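Community Help > Irnasar > Home and Kitchen > Machines and Gadgets

We use cookies to remember your settings and to see which pages are read. By carrying on you agree to this. Manage cookies

Can a machine tidy up a kitchen yet, or is it still just floors?

Skusarik

I keep reading that a household robot is nearly ready, and I would like a straight reply from people who know. I don't mean a robot vacuum. I have one of those, it cost £352 and it does the floor well enough. I mean the small stuff: used tissues off the table, old sponges into the bin, a quick wipe down afterwards.

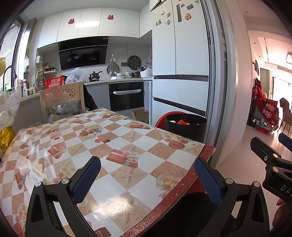
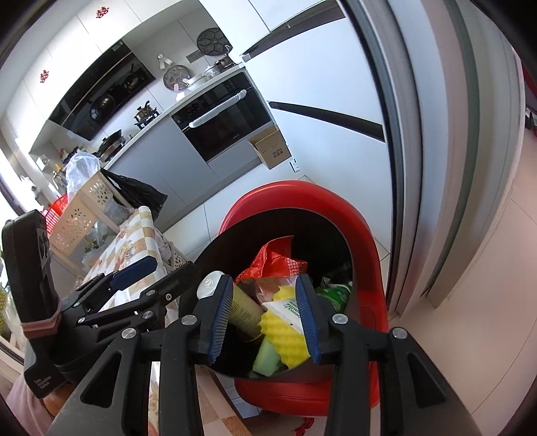
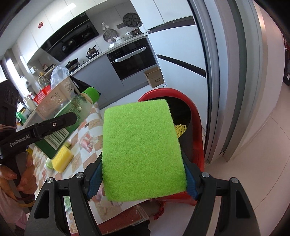 Kitchen and table with the checked cloth. Bin contents in the second, green scouring pad in the third.

It is not a difficult job for a person. I can clear a table like this while the kettle boils. What I want to know is:

- could anything you can buy today do it without someone standing over it
- if not, which bit goes wrong
- is it worth waiting a year or two, or should I forget about it

I am not after a lecture about jobs being lost. My mother has bad hands and finds picking up little things painful, so it would be of real use to us. She manages the cooking all right. It is the bending and pinching afterwards that gets her.

Pirnance

Short reply: no, not without someone standing over it. I maintain packing machinery for a living, and I follow the home side of it out of interest.

Longer reply. The picking up is better than people think. Two flat jaws with a textured pad on each, like the blue ones you show, will hold most light things if they arrive in the right place at the right angle. The green scouring pad is close to ideal. It has two flat sides, it has a rough surface, and it doesn't matter if you squeeze it too hard. If every piece of rubbish in a house was a scouring pad I would tell you to start saving.

The crumpled tissue is harder. It has no proper shape, so the machine has to decide where the tissue stops and the tablecloth starts. Your cloth is white and beige squares with a print on it, starfish and roses and so on, and a white tissue on that is a nasty test for a camera. Even when it sees it correctly, the jaws have to come down far enough to get hold of the tissue without pinching the cloth as well. A person feels the cloth start to drag and lets go. Plenty of machines have no sense of that at all and would carry on pulling, with whatever else is on the table coming along for the ride.

The bin is a different problem. Dropping something into a bin from above is easy. The trouble is when it is getting full. In your second picture there is a sponge, a green wrapper, a crumpled red bag and a few other bits all on top of each other, with the wrapper up at the rim. A person pushes it down a little without thinking. The machine has to know that the bin is full, that pushing is allowed, and how hard. Then somebody has to change the bag, and I have yet to see a machine tie a bin bag and fit a new one in a kitchen it hadn't been set up for.

At work we get round all this by making everything the same. We have 8 product sizes on our line and each one took a good while to set up. The conveyor brings the item to the same spot each time and the lighting never changes. When something turns up that isn't one of the 8 it goes into a reject tray for a person to deal with. A kitchen is all reject tray.

On whether to wait: I wouldn't plan anything around it. If one does come out in the next couple of years, let other people buy the first version.

Reddy

Get a litter picker. The long grabber sort with a trigger. Mine is from the hardware shop, it has 6 years on it and still works fine. No charging. My aunt uses it for socks as well.

Irnasar Help Desk

To add to the above, a few practical points for anyone who finds this page in a search.

If you see a video of a robot clearing a table, check three things before you believe much of it. First, whether it is being worked by a person at a distance. This is common and is often mentioned only in the small print. Second, whether the film has been speeded up. A demonstration that looks brisk can be a table that took 40 minutes to clear. Third, whether the objects are ones the machine has practised on, in the same room. None of this is cheating as such, but it tells you little about how it would do in your own house.

As for which chores are closest, our own view is this:

Floors, if dry and fairly clear - already done well enough by ordinary robot vacuums.

Mopping - done, with limits. Corners are still missed and somebody has to clean the mop.

Picking firm, light objects off a table - possible in trials, slow, and needs watching.

Soft things such as tissues, cloths and plastic bags - unreliable.

Wiping a table with things still on it - unreliable, and patterned cloths make it worse. A fabric cloth will also ruck up under a wiping arm.

Emptying the bin - treat as a job for a person for now.

Cost matters too. A machine with arms has to be kept charged, kept clean and given room to move. With chairs, a stool and a cardboard box about, a wheeled base would have a job getting near the table in the first place. You would be moving furniture for it every day.

For painful hands, the grabber suggested above is a sensible thing to try first, but do check the trigger before buying. Some need a firm squeeze, and that can be worse than picking the thing up. Look for a model with a light pull, or one with a full-hand lever. A bin on a stool or low table also saves the bending, and one with a wide opening is easier to hit. Your local council may have an occupational therapy team who can lend things to try at home.

Skusarik

Thanks all. The point about the tablecloth had not crossed my mind. I had assumed the bin was the easy part as well. I will look for a grabber with a light trigger on Monday and see how she gets on with it. The bin already goes up on the stool some of the time, so we may just leave it there.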